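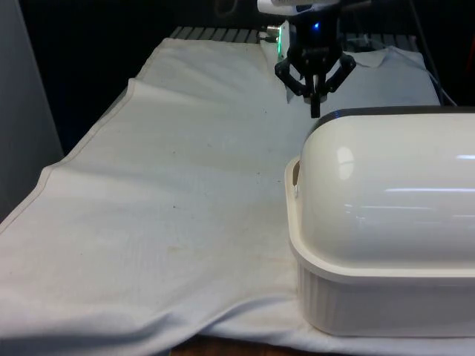
OK so the seeding thread for the summer bracket has hit 190 replies and I've been good, I've stayed out of it, but I can't type a reply that long on the board without it eating the formatting. So you get it over here instead. Sorry in advance to the three of you who only come by for the RPG reviews!

My position, since people keep asking: we should stop letting last year's results set this year's seeds. Completely. Throw them out. I know how that sounds coming from the guy who ran the stats page for two summers (and loved it, and still has the spreadsheets), but I've come around, and it was the whole Sedgwick mess in June that did it.

Quick recap if you skipped that one. Sedgwick is the old knight from Kusordale, the one who joins your party in the swamp and never shuts up about his horse. Great character. I'd put him in my personal top 15 without blinking. But he got a 3 seed this year, and he got it entirely because last year he drew a joke character in round one, a guy whose own fans had quit voting for him as a protest in round two, and then a villain from a game that had been out for maybe a month. He walked to the quarterfinals without ever being in a real match. And then everybody looked at "quarterfinalist" next to his name and acted like it meant something.

So what happens? He gets the 3 seed, he lands across from Wuvex in the very first round, and he's down 800 votes before I've finished my coffee. Ugly, ugly match. And Wuvex was unseeded! Wuvex, who had the best-selling game of the spring and a fan base that will vote from their phones at a funeral! Anybody paying attention could have told you that was the strongest unseeded entry in the field, and the formula shoved her down with the nobodies on the grounds that she'd never been in a bracket before. Of course she hadn't. Her game wasn't out.

Now, Graham Mottram has been defending the formula all over that thread, and I want to be fair to Graham, who puts more work into this contest than the rest of us put together and who once rebuilt the whole voting archive by hand from screenshots. His argument is that any other way of seeding is just somebody's opinion. Past results are numbers, numbers are neutral, done. If you let people pick seeds by gut feeling you end up with whoever shouts loudest getting their favorite a soft draw.

And yeah, that could happen! I've been on this board long enough to know exactly who'd be doing the shouting, and one of them is me. But the numbers aren't neutral if the draw that made them was a mess. If you got lucky last year, the formula rewards you for it this year with an even easier path, and then you go deep again off the easy path, and now you've got two years of "strong results" and you're basically a made man. Meanwhile somebody like Grodero, who has lost in round two every single time because he keeps getting fed to the eventual champion, is stuck down in the cheap seats forever. Grodero would beat half the seeded characters straight up. I believe that in my bones. We just never get to see it!

What I'd do is a nomination vote. One week, everybody gets a ballot, you rank the characters you think are strongest this year, and the totals give us the seeds. That's it. It catches new games. It catches characters whose remake just came out. It also catches the ones who've faded, which the formula is terrible at, and I say that as someone who is very sad about what's happened to my beloved puzzle game mascots. (We had a good run, little guys.)

Roland Horrocks made the best point against this, and I've been chewing on it for a couple of days. He said the fun of the contest is the upsets, and if the seeds get too accurate there won't be any. The favorites just win, every round, all the way up, and we're all sitting there refreshing a page to watch something we already knew. He thinks the bad seeds are the best feature we've got. The Sedgwick match was a disaster for Sedgwick but the thread that night was the most alive the board has been in ages, and he's right about that, I was in it until two in the morning.

I don't fully have an answer for Roland. The closest I've got is that I don't think we're anywhere near good enough at predicting this stuff for it to become a problem. Go look at anybody's bracket from any year. Look at mine! I had the wrong finalist on both sides, and I'd been bragging about my bracket since the sign-ups opened. A room full of people that bad at guessing is going to hand out plenty of dumb seeds on its own. And an upset where a real underdog knocks off a real favorite feels so much better than one where a mis-seeded powerhouse flattens a guy who shouldn't have been up there to begin with. Nobody got to celebrate Wuvex winning. It was more like watching a truck back over a mailbox.

The other thing people bring up is rallying, that some outside fan site will get wind of the nomination ballot and stuff it. Sure, maybe. They already do that to the matches, though, and we survive. Make people have an account from before the announcement and you've dealt with most of it.

Anyway, the rules thread is still open and Graham says he'll look at proposals before he builds the next bracket, so if you agree with me, go post there and be nice to him about it. If you don't agree, the comments here work fine, and yes, I already know what you're all going to say about the puzzle guys.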